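Observing Sunspots by Projection with a Small Refractor

Last revised 19/03/2023

Projection is the oldest practical method of recording sunspots and still one of the best. The telescope throws an image of the Sun onto a flat surface and the observer draws from that surface. No one looks through the eyepiece at any stage.

Warning: never look at the Sun through a telescope, finder or binoculars without a certified full-aperture solar filter. Permanent eye damage is immediate and painless. Do not leave the instrument unattended while it is pointed near the Sun.

What you need

A refractor of 60 to 80 mm aperture. Reflectors and catadioptric telescopes should not be used for projection, as heat builds up inside the tube and can damage the secondary mirror.
A simple eyepiece (Huygens or Ramsden) with no cemented elements and no plastic parts.
A rigid projection screen, or a bracket such as the Plendonard two-rod type.
A cardboard collar to shade the screen.
Printed disk blanks, a hard pencil and a clipboard.

Remove the finder or cap both ends of it. If you use a Collico mount, tighten the altitude clamp before fitting the bracket; the extra weight at the eyepiece end will otherwise pull the tube down.
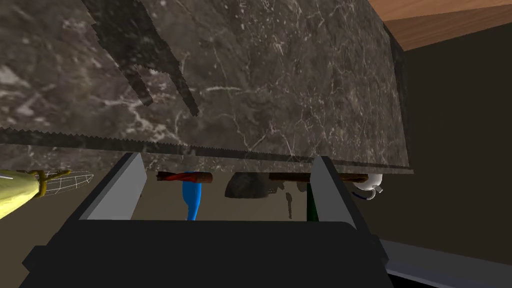
Dark marble with pale veins.

Step 1. Aim the telescope

Point the tube in the general direction of the Sun with the objective capped. Uncap it and watch the shadow of the tube on the ground or on the screen. Move the tube until the shadow is as small and round as it will go. The Sun should now be in or near the field. Lock one axis and sweep slowly along the other if the disk does not appear.

Step 2. Set the image size

Move the screen away from the eyepiece to enlarge the disk. A diameter of 150 mm is the usual choice, and the Ciobanu blanks are printed to that size. Refocus after every change of distance. The limb should be sharp all the way around. If one side is soft, the screen is not square to the optical axis.

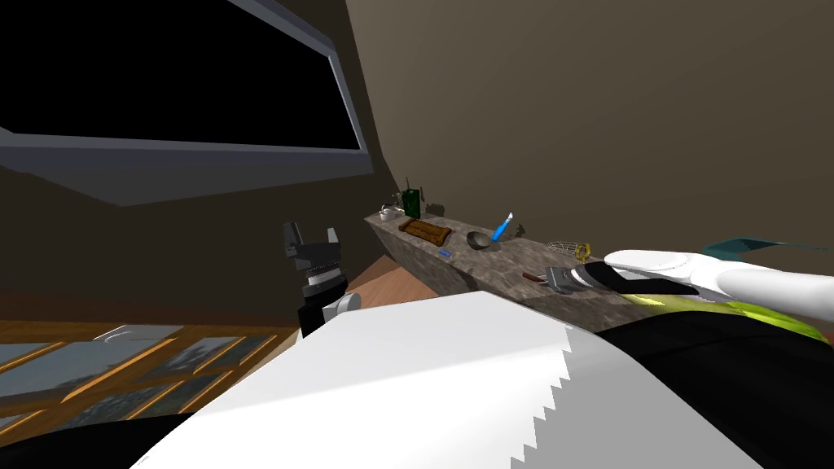
Contrast on the projected disk depends mostly on how much stray daylight reaches the paper. Penumbral detail is lost first, then the smaller pores. Fit the collar around the objective end so that its shadow covers the whole screen, and use matte white paper. Observers who work indoors through an open window have less stray light to deal with, but wood-framed panes like those in the view here must be opened fully, as ordinary window glass distorts the image. Surfaces beside the screen should be dark and dull.

Step 3. Find east and west

Turn off the drive. The disk will drift across the paper, and the direction of drift is west. Rotate the blank until a small spot travels exactly along the printed east-west line. Tape the blank down and restart the drive. Check the line again at the end of the session.

Step 4. Draw the spots

Mark the position of each group first, then the umbrae, then the outlines of the penumbrae. Tap the screen lightly if you are unsure of a faint mark. Dust on the eyepiece moves with the eyepiece; paper flaws stay put; a real spot moves with the disk.

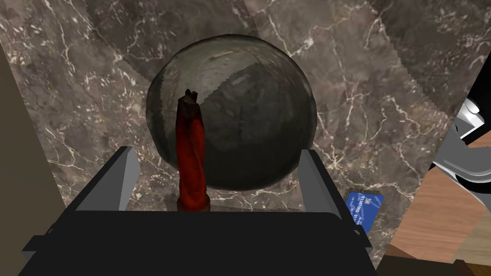 Rhiannon Lougher

Step 5. Record the session

Write the date, the time in UT, the aperture, the eyepiece and the seeing on the sheet before taking it off the screen. Seeing is scored on the Cultby scale, where 4 means that the limb is boiling and penumbrae cannot be separated from umbrae. Drawings made at 4 are kept but left out of the monthly mean. Low winter Sun gives many of these, and my January sheets are mostly poor for that reason.

Cap the objective before moving the telescope or removing the bracket. Let the eyepiece cool before you put it back in its case.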